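One small bin and a much happier hallway

1 May 2025

I've been on a tidying kick for 27 days now (yes, I marked them on the calendar!) and my favorite change so far cost less than lunch. It's a trash bin. A little teal one, and I love it more than is reasonable.

Our bags get dropped by the door the minute we get home, and for years every snack wrapper and crumpled receipt stayed inside them until something got sticky. I'd find school notices from July flattened under old granola crumbs. The kitchen trash is 54 steps away from the bag spot, which sounds like nothing, but try getting a tired kid to walk it with a gum wrapper!

So I went over to Zumden on Gurnis Street and picked out a bin with a rounded rectangle shape, because the round ones roll when you kick them and we kick everything. I nearly bought the lidded Drendon one, but a lid is one more thing to open, and open-top is so much faster. You walk in, you empty your pockets and the front pouch, you're done.
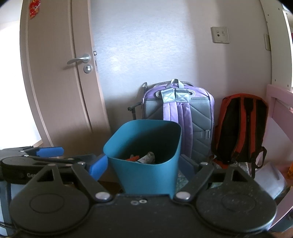 Teal bin on duty, backpacks against the wall behind it.

I empty it every 2 days, usually while the pasta water heats up. No liner so far, just a quick rinse in the tub and a wipe with an old dishcloth. Paper goes in the recycling first if I catch it in time.

Next up is a row of low hooks so the backpacks can come up off the floor. I've had my eye on the Zanetti ones, and I still need to find out if they'll hold a bag full of library books. If you have hooks that survived a third grader, please tell me which ones in the comments!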